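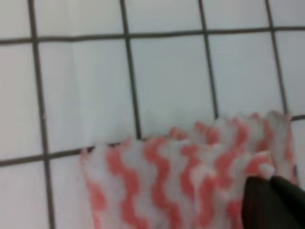
Cleaning tiled walls without streaks

Posted 16 April 2022 by Sheila Cheetham in Kitchen and bathroom

White tiles show two things: grease near the hob and soap film near the bath. Both come off with washing-up liquid and warm water if they are dealt with often enough. The trouble comes when the wall has been left for months and the first wipe just moves the dirt about.

Our kitchen in Bollbridge has plain white squares with dark grey grout, and the bathroom has the same. I do the kitchen wall weekly and the bathroom one when I remember.

What you need

A bucket or washing-up bowl
Washing-up liquid
Two cloths, one for washing and one for drying
An old toothbrush
White vinegar, for limescale only
Bicarbonate of soda

Dry first

Run a dry cloth over the wall before any water goes near it. Dust and flour turn to paste once wet and settle in the grout lines. Pay attention to the top row, and to the ledge if your tiles stop short of the ceiling.

Washing

Put a small squirt of washing-up liquid in the bowl. More than that leaves a film, and you will spend longer rinsing than you did washing. Wring the cloth until it no longer drips.

Hold the cloth flat against the tiles and press evenly. A bunched-up cloth only touches the wall in places and leaves stripes of grease between. Start at the bottom and work up, then rinse from the top down. It sounds the wrong way round, but dirty water running over a dry, greasy wall leaves tracks that are a nuisance to shift.

Turn the cloth over as each side gets dirty. A thin woven cloth is fine for this and dries quickly on the tap afterwards. Sponges with a green scouring side will dull a glossy glaze in time, so keep them for pans.

Greasy patches by the hob

Lay a hot, wet cloth over the patch and leave it for 2 minutes. Most of the grease will then wipe away. If it is still tacky, do it again with a little neat washing-up liquid on the cloth. Keith Marsden, who fitted our kitchen, told me to turn the cooker off at the wall before doing any of this, and to keep the wet cloth well clear of sockets.

Grout

Light grout goes yellow and dark grout goes pale. The pale bloom on dark grout is usually limescale or dried soap. Mix bicarbonate of soda with enough water to make a paste, rub it along the lines with the toothbrush, and rinse well, as any left behind dries white and looks worse than what you started with. Don't use bleach on coloured grout. It can take the colour out in patches.

Vinegar will shift limescale from the face of a glazed tile, but keep it off the grout as far as you can and never use it on marble or other natural stone. Don't mix it with bleach or use one straight after the other.

Drying

Tap water dries to spots, and in a hard water area you will see every one of them. Dry each section as you finish it. The whole kitchen wall takes me 35 minutes with the grout and 11 without.

Washing the cloths

Kitchen cloths go in at 60 with the tea towels. Leave out the fabric softener, which coats the fibres and makes them smear. Keep the bathroom ones separate; I use a different colour so they don't get swapped.

Comments

Chelsea Mapplebeck: Does the bicarb paste work on grout that has gone black in the corners of a shower?

Sheila Cheetham: Not very well. If it's black it is probably mould, and you want a proper mould spray and the window open. If it's the silicone that has gone, it may need replacing.

Ronaldo Andrade: I use a window squeegee on the bathroom tiles after every shower and have hardly any limescale now.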